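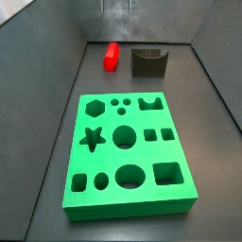
Tradley Block Library: Frequently Asked Questions

How do I borrow a set?
Pick one from the list, pay the deposit, and collect it from the Tornumholm desk. Loans run 10 days. Renewals are fine unless someone else is waiting, and in January someone else is always waiting.

Which block is "the arch"?
The one with the curved dip. Set it down with the dip facing up and it's a valley, a cradle or a half-pipe, depending on who you ask. Flip it over and it's a bridge. Both are correct, and we will not be taking sides between siblings.

Is the green foam tray part of the loan?
Yes. Please bring it home again. It is a tray. It has also been a sled, a kneeling pad and, in one household, a hat.

How do I clean everything?
Blocks: damp cloth, mild soap, dry with a towel. Foam: damp cloth only. Do not put the foam in the dishwasher. We added this line in April and would love to take it out again.

We lost a block. Now what?
Look under the couch. Look under the couch again, this time with a flashlight. If it's still missing, email us the set number and the color. Set 303 has been short one red rectangle twice, and both times it was in a boot.

Can we mix sets?
At home, go wild. Before you return them, unmix them. Katance and Munteanu blocks look alike but don't sit flush, as the family with sets 303 and 669 learned over a long evening.

My child only wants the red one.
That's not a question, but yes, we know.

Do you take donations?
Blocks, yes. Half a jigsaw puzzle, no. The catalog stands at 3,318 pieces and we'd like all of them to be things a person can build with.

Who do I complain to?
Lorcan Flanagan, at the desk until noon on Saturdays. He also handles compliments, though he's out of practice.

Last updated Sat 17 January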